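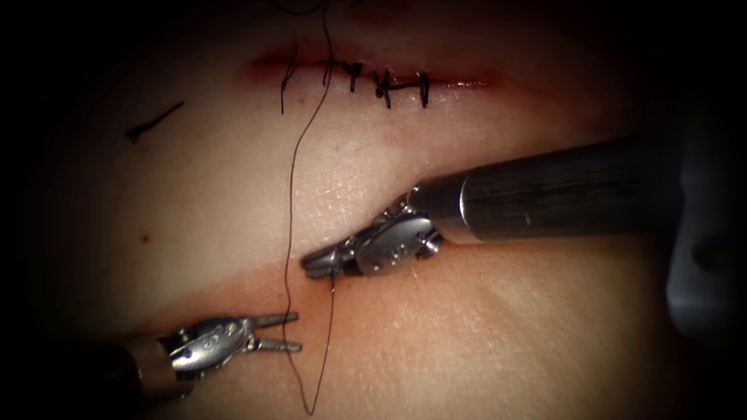
Hospitals planning to buy a surgical robot tend to begin with the price of the machine, and Sterkmont Regional Hospital was no exception. When its capital planning group first met in September to discuss a robotic program, the papers before it dealt almost entirely with the console, the patient cart and the terms of the loan. Far less space was given to the parts that do the stitching. A needle driver and a grasper, each with its small articulated wrist of pulleys and pins, meet the tissue at the very end of a long chain of equipment, and each has its own line in the operating budget. So does the suture thread they handle, along with the practice material on which surgeons learn to place and tie it.

Ildikó Fodor, director of surgical procurement at the hospital, was asked to prepare a fuller account. Her report, dated 17/03/2023, has since been requested by several neighboring institutions and is now used at Sterkmont as the basis for all large equipment purchases in the operating department.

The report treats the robot as a service that the hospital will have to support over its working life. It divides the expected spending into the initial purchase, the annual service contract, and the supplies consumed in each procedure. In the first draft, the third group had been entered as a single estimate carried over from conventional keyhole surgery. Fodor asked for it to be rebuilt from the beginning.

"We knew what the system would cost on the day it arrived," she says. "We could not say what it would cost us on an ordinary working day in its second year, and the board was entitled to that answer."

Instruments proved to be the most difficult item. Under the offers the hospital received, each instrument was approved for a fixed number of uses, after which it had to be replaced whatever its condition. A department that opens an instrument and then leaves it unused may still have to pay for its cleaning and inspection. The planning group therefore asked its surgeons to agree on a standard set for each type of operation, with additional instruments kept in the room but unopened. The first year's plan assumes 400 procedures, and the instrument budget was drawn up against that number.

Two suppliers, Hundivia and Lakatos, were invited to submit full offers. Both were required to state prices for instruments, drapes, service visits and software updates in the same format, a condition that added several weeks to the process. Hundivia proposed a lower purchase price and a longer service commitment. Lakatos offered a leasing arrangement in which part of the instrument supply was included. The two could be compared fairly only after the finance office had restated both as a cost per procedure.

Training received a separate budget, and Fodor regards this as the most useful decision of the project. Suturing with robotic instruments requires long practice on the bench before a surgeon works with patients, and that practice consumes instruments, thread and hours at the console. The hospital set aside three training periods for every surgeon entering the program, together with paid time for the nurses who prepare and exchange the instruments. A training agreement was signed with the Vistisitz simulation center, where the practice instruments are stored and recorded separately from those intended for clinical use.

The building also made its demands. The operating room chosen for the system needed additional power outlets, a wider door and a new arrangement of ceiling supports. The sterilization department required different trays and a revised cleaning procedure for instruments with long shafts and jointed tips. Almost 85 percent of the preparation budget was spent on these two areas, a share that surprised the members of the board who had expected most of it to go to information technology.

The hospital chose the leasing arrangement. Its contract provides for a review after three years, at which point the cost per procedure will be compared with the original plan and the instrument sets examined again. Fodor has asked that the surgeons, the nursing staff and the sterilization department each submit their own figures for that review, using the same forms that were given to the suppliers.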